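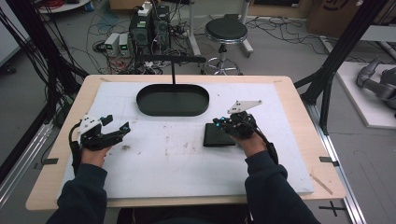
Foam board on the table, oval tray at the far side

From: Emlyn Ifans
To: Travo bench list
Subject: Re: [travo-bench] Covering a good table without ruining it

Huw Nicholas wrote:

> Hello all. We've moved into the back room at last and I've inherited a very
> nice pale wood table that I'm frightened of. I'd like something to cover it
> that is white, light enough to lift off by myself, and cheap enough that I
> won't cry when it gets marked. The top is 899 mm wide by 660 mm deep. Lolmont
> do a hard plastic sheet, but it's noisy when you set anything down and it
> shines right back up at you under the lamps. Emlyn, didn't you use foam board
> for a while? How did it hold up? And do you cover the whole table or leave
> some wood showing? I keep going back and forth.
>
> Also, what do people do about small things rolling off?
>
> Huw

Hello Huw, and congratulations on the back room! I know how long you've been waiting for it, and I'm glad the table came with it.

Yes, it was me, and I'm still using it. The board has seen a bit of life by now. It does pick up marks, I won't pretend otherwise. You'll see faint grey smudges and scuffs, and one small dark stain left of center that I have gone at with a damp cloth, a dry cloth and a white eraser, in that order. The eraser is the one to try first. It takes off most of the gray if you're gentle, but press hard and you'll rough up the paper, and then it grabs dirt twice as fast.

As for covering the whole table or not, mine covers most of it and I've come to like having a little wood left over. It gives you somewhere to get your fingers under when you want to lift the board, and it gives you a place for odds and ends that you don't want on the white. There's a thin wooden stick lying down near the right-hand corner at the front, which is exactly the sort of thing I mean. If I were cutting a board for your table I'd leave a strip showing at the front and maybe a narrower one at each side, but do lay it on the table and live with it for a day before you take a knife to it.

You mention the shine, and that was what settled it for me too. The foam board is dull and soft to the eye, and anything dark shows up on it beautifully. The flat black thing lying on the right half in my picture would be very easy to overlook on a dark desk, and I have spent enough of my life patting around for things like that. It's quiet as well – you can put down a mug or a pair of scissors without the whole room hearing about it.

For keeping it from sliding, I'd start with nothing at all and see how you get on. If it wanders, two small bits of removable tape underneath should do it. Please don't use the strong double-sided kind on that nice table! I did that on my mother's sideboard once, years ago, and it came up with a piece of the finish attached, and I still hear about it in December when the family gets together.

Now, the small things that roll off. My answer is a tray with a lip. The one I have is black and oval with a raised rim, and it sits toward the far side in the middle, so I can reach it from either hand and my sleeves don't drag through it. I like the oval better than the square ones because there are no corners for bits to wedge into. Nudov used to sell a set of three, but I haven't seen them in ages, and a serving tray from a thrift store would do you just as well. Go for a dark one if your bits are pale and a light one if they're dark.

Cutting, in case it helps: a fresh blade, a metal ruler, and 5 light passes. One heavy pass tears the foam and leaves a crumbly edge that sheds on your trousers all week. I keep offcuts behind the door for gluing on top of, and that has saved the main board more than anything else I do.

If you end up trying the Warraich cork mat instead (somebody recommended it back in message 126, I think), do write and tell us. I've been curious about it, but not curious enough to pay for one.

And send a picture of the table before you cover it up, would you?

All the best,
Emlyn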